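**Setting spray** (also sold as *fixing spray*, *finishing mist* or *makeup sealer*) is a liquid cosmetic misted over the face after makeup has been put on. Makers say it keeps foundation, powder and eye makeup in place for longer. Evidence for this varies a great deal from one formula to the next, and much of what is printed on the bottles can't be checked by the buyer.

## Description

Most setting sprays are largely water. To this the maker adds a film former, usually a polymer of the kind also used in hairspray, along with a preservative, a humectant such as glycerin, and often fragrance. Many contain alcohol, which helps the mist dry quickly and can sting around the eyes.

The film former does the work, if any is done. As the liquid dries it leaves a thin, flexible layer that may slow down rubbing and transfer. A spray with little or no film former is closer to a facial mist. It can take the chalky look off loose powder, a real and visible effect, though it is a different thing from making the powder last. Labels rarely make the distinction clear, and the two kinds are often shelved together at similar prices.

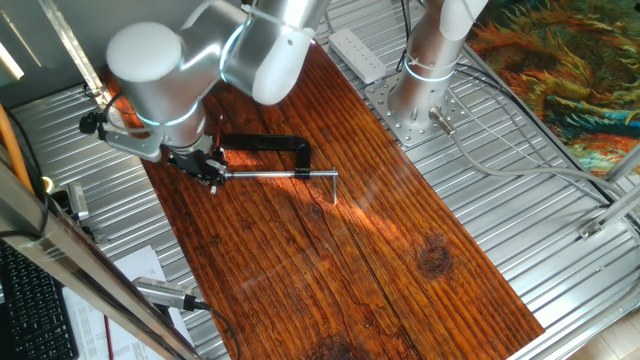
Sprays are commonly split into *matte*, *dewy* and *natural* types. There is no agreed standard for any of these words. A matte spray from one brand may contain silica or another powder that needs shaking up, while one from another brand differs from its dewy sister only in having less glycerin.

## History

Stage performers used diluted spirit gum, hairspray and various home mixtures over greasepaint long before a retail version was common. Hairspray on the face is still passed around as a tip. It isn't made for that use, and it can irritate the skin and eyes.

Retail setting sprays moved from theatrical suppliers to general cosmetics counters as high-coverage foundation came into fashion. Accounts that credit a single brand with the idea tend to come from that brand. Gollov, for one, has described its *Flerix* mist as "the original" on several generations of packaging, without saying what it was the original of.

## Claims and testing

### Hours of wear

The usual claim is a number of hours, most often 12, 16 or 24. These figures may come from instrument readings, from a trained grader, or from a panel of users filling out a form at home. The third method is the cheapest and the weakest. Panelists know they have been given a product meant to prolong wear, and they are often asked whether they agree with a flattering sentence.

Flerix shows the problem well. Its leaflet states that 261 women took part in a wear trial and that "most" saw longer-lasting makeup. The small print adds that the hour claim rests on a separate group of 31. How the smaller group was picked is not stated, nor is there any mention of a comparison with plain water, or with no spray at all.

The better trials use a half-face design, in which one side is sprayed and the other left alone, and photographs are scored by someone who doesn't know which side is which. Ondstead published one such trial for its unscented spray. It found less transfer onto a white cloth on the treated side and no clear difference in how the makeup looked at the end of the day. The second finding doesn't appear in the company's advertising.

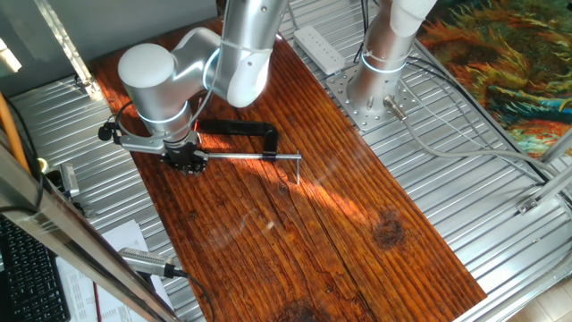 *Reading time: 4 minutes*

### Waterproofing

"Waterproof" and "sweatproof" are used loosely. A film can slow the softening of makeup by sweat, but oil from the skin comes up from underneath, where a top layer has little say in the matter. People with oily skin often report that sprays do nothing for the nose and forehead, and the chemistry gives no reason to doubt them.

### Skin benefits

Many sprays list green tea, cucumber, vitamins or minerals. These sit on top of foundation and powder, usually in small amounts near the end of the ingredient list. Any benefit to the skin below should be treated as unproven unless the maker shows otherwise.

## Use

The bottle is normally held at arm's length or a little closer, with eyes and mouth shut, and pumped a few times. The "X and T" pattern seen in tutorials is meant to give even coverage. No published comparison supports it over any other pattern. Fanning the face speeds drying.

Some artists mist a brush before picking up metallic eyeshadow, or spray between layers of powder. The first trick does make shimmer shades look stronger, since damp particles clump and lie flatter. Layering is harder to judge, and too much liquid can lift the base it was supposed to hold.
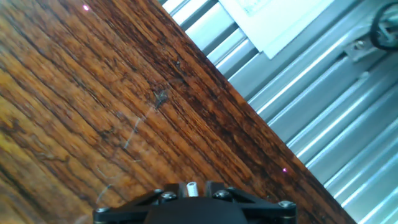
*Glossy brown wood with dark, streaked grain.*

## Cost

Price is a poor guide to contents. Cavalcanti sells a 500 ml salon refill and a small purse bottle with the same ingredients in the same order, and the purse bottle costs several times more per milliliter. The refill is listed only in the trade catalog, under item 1404. The nozzle may matter more than the formula: a coarse pump leaves droplets that spot the foundation, whatever is in the bottle.

## Safety

Reactions are mostly mild and are linked to alcohol, fragrance or preservatives. Breathing in the mist should be avoided. Contact lens wearers are generally told to keep their eyes closed until the spray has dried.

## See also

- Face powder
- Makeup primer
- Facial mist
- Spirit gum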